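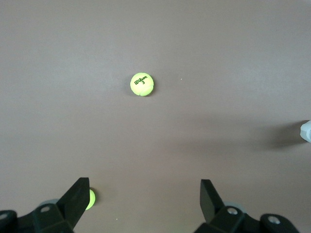 A number three Wilson ball. The number helps players on neighbouring courts tell theirs apart.

Most club tennis balls have a short life. They come out of the tin lively, get played for a few weeks and end up in a hedge or a dog's mouth. At Bumerholm, a club with 12 courts, members got through 2,788 of them last season, and until recently the old ones went in the bin with everything else.

They now go to Plestetti, a small workshop on the edge of town that sorts used balls by hand. Each one is squeezed, dropped on a table and looked over for worn felt or a split seam. Those with some bounce left are sold on cheaply to schools. The flat ones are cut in half and fitted to chair legs, which keeps classrooms quiet and saves the floor.

The workshop charges clubs nothing for collection and hopes to reach 3,000 balls by the end of June. A second club, Wieser, joined in the spring. Its bin stands by the gate to court two, and dog owners are asked to leave it alone.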